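4. Setting up the nature table

This section covers the sorting and still-life activities in the Plindura classroom pack. Read section 3 (Unpacking and checking the parts) first.

4.1 Choosing a place

1. Use a table that stands against a wall. Children's drawings can be hung on the wall above it, but keep the lowest ones clear of anything tall on the table.

2. Check that the table does not rock. The levelling feet supplied with the Arkia table can be raised by up to 7 mm.

3. Leave at least 800 mm of clear floor in front so that two children can stand side by side.

Note: Direct sun dries citrus fruit quickly. A north-facing wall is best in July.

4.2 Laying the paper

1. Wipe the table and let it dry.

2. Spread one large sheet of white paper over the top. Printed paper is fine if the pattern is small — heavy patterns make the smaller items hard to pick out.

3. Smooth the sheet from the middle outwards. Tape the corners underneath if the table is in a draught.

4.3 Placing the tray and the items

1. Put the metal tray on the paper, at the front, with the raised rim upwards. Scuffs on the surface do not matter.

2. Group the fruits and nuts behind the tray. Put the large nuts together on one side and the lemon on the other, with the kumquats and other small fruits between them.

3. Leave the tray empty. The children fill it during the activity.

4. Stand the bowl to the right of the group. It can hold a cup and a rolled paper scroll.

5. If you are using a twig with blossom, place it behind the bowl, near the wall.

The large brown nuts go on the left, split husks included, and the lemon on the right, with the yellow bowl beyond it.
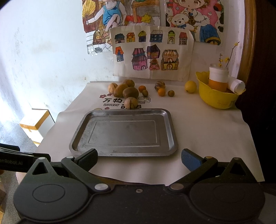

4.4 Running the activity

1. Name one item and ask a child to move it to the tray.

2. When the tray is full, ask the group to sort its contents by colour, then by size.

3. Return everything to the paper before the next group starts.

Caution: Do not use this activity with children who have a nut allergy. Replace the nuts with the wooden shapes from bag 33.

Caution: Small fruits and nuts are a choking hazard. An adult must stay at the table throughout.

4.5 Clearing away

1. Throw away any fruit that is soft or marked.

2. Store nuts in a dry paper bag, open at the top.

3. Wash the tray by hand in warm soapy water and dry it at once.

4. Roll the paper up for reuse if it is clean. Replacement sheets are listed on page 93.

Section revised by Emese Szűcs, Wednesday, December 17, 2025.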